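Planification de saisie : le logiciel avant le bras

Dernière mise à jour : 31 décembre 2022

Chez Clirkov, l'essentiel du travail sur la préhension se fait sans matériel. Le planificateur Palix calcule ses trajectoires dans un environnement simulé, où un plan de travail veiné et quelques objets courants suffisent à mettre la perception en défaut.

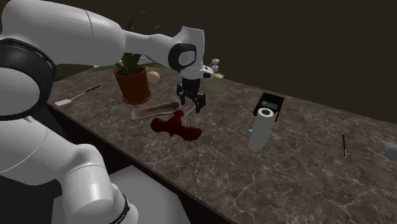
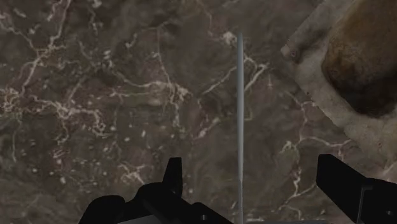 Rendus de simulation : le bras au-dessus du plan de travail, puis le marbre entre les doigts de la pince.

La difficulté tient d'abord à la segmentation. Sur un marbre veiné, un objet mince se confond facilement avec une strie claire, et le masque produit par le réseau se fragmente. Ketill Laxdal, responsable de la perception, a donc ajouté en juillet un filtre de cohérence géométrique : tout contour sans relief mesurable est écarté avant le calcul des prises.

Palix génère ensuite 800 poses candidates par objet, élimine celles qui entrent en collision avec le voisinage et transmet les 5 meilleures au contrôleur. La boucle de commande tourne à 60 Hz. Le module Cindard, chargé du rejeu, conserve les états articulaires et les images - un échec peut ainsi être repris pas à pas.

La dernière campagne compte 671 essais. Les erreurs restantes viennent surtout des objets allongés, dont l'axe est mal estimé en vue plongeante.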